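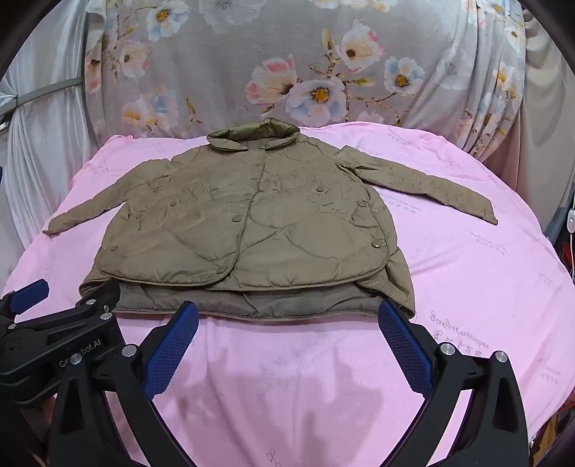

Re: [judulley-tasters] Cellar doors near Fledorstead, and is the bus worth it?

Rami Fakhoury wrote:
> Thinking of bringing my parents out in August for a few days of
> tasting. Dad likes big reds, Mum mostly wants a nice lunch. Is the
> wine bus still running, and do we need to book at Olmedo? We'd be
> staying in Judulley itself.

Hi Rami (and all),

We did pretty much this trip last winter with my in-laws, so it's fresh enough to be of some use!

The bus is still going, or it was then. It leaves from outside the Judulley bakery in the morning and costs $70 a head, which covers your tasting fees at most of the stops but not lunch. If your dad's the sort who likes to settle in and talk to the winemaker, I'd skip it. You get forty minutes at each place and then everyone's herded back on board. My father-in-law was halfway through a glass of durif when the driver started tooting, and we heard about it all the way home.

Olmedo you do have to book, even in the off season. They only seat small groups at the long bench in the barrel shed, and the shiraz is the one to ask for. They made 1,783 bottles of the old-block one and it isn't on the printed list, so you have to say something. I thought it was gorgeous, my husband thought it tasted like a pencil case. Make of that what you will.

Zitis is the one for your mum. It's a tiny place up the hill road past the Fledorstead turnoff, 7 acres of vines and a kitchen that does a fixed lunch – slow lamb when we went, plus a lemony potato thing I've been trying to copy ever since. Their whites are better than their reds, in my opinion (someone on this list will disagree, hello Fledorstead people). The last bit of road is gravel and steeper than it looks on the map, so don't trust the travel time your phone gives you.

One more thing, the cellar doors up there are at 400 metres and the sheds aren't heated. Tell your parents to rug up.

If you want reds only, you could do Olmedo in the morning, go back to town for a pie, and leave Zitis for the next day. That's how I'd do it if I had my time again. Does anyone know if Olmedo still posts mixed dozens? I'm down to my last two bottles and would love to top up before spring.

Cheers,
Jo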